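The puppet show I learned English from

When I was a child, my aunt recorded for us a television program called Tincombe. It was a quiet show about a village of puppets and one human postman, played by Fraser Dow. I did not understand the words in the first months, but he spoke so slowly that I began to repeat after him.

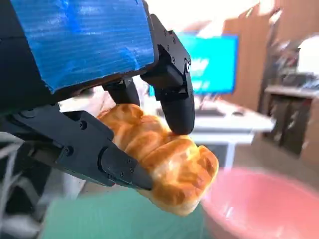
My favorite episode was the one where the postman loses a letter and must say sorry to every house. He says it 11 times, each time a little differently. I still use the version he gave to the baker.

Last October I found four of the old tapes and watched them with my son. He is used to faster cartoons, so I expected complaints. He asked only if the postman is still alive. I did not know, and we put in the next tape.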